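CHAPTER 6 | Sensing and End Effectors

6 Choosing a Gripper and Its Cameras

A gripper is often chosen from its data sheet. The Sterov and Trindex models used in this chapter differ in stroke by only 3 mm, yet they behave differently at the rim of a dish. Camera placement matters as much – an overhead view gives the layout of the table, and a wrist view gives the last part of the approach.

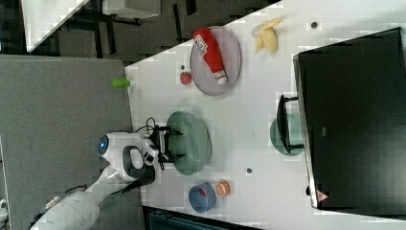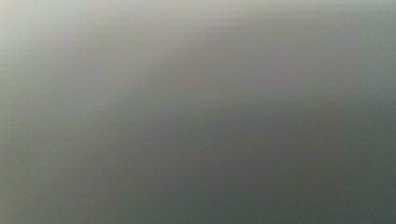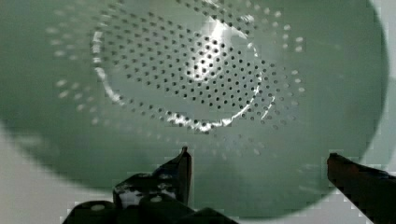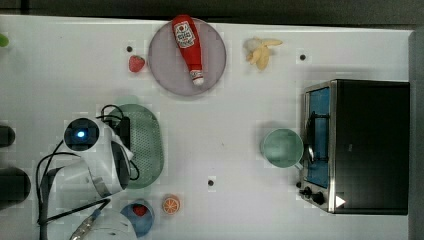

Figure 6.1 Tabletop trial with kitchen items. First and fourth: views of the table and arm. Second and third: wrist views, the second without usable detail.

Section 6.1 covers finger shape and stroke. Section 6.2 compares the Bergmann and Trusell controllers over 113 trials, and Section 6.3 deals with focus and mounting distance.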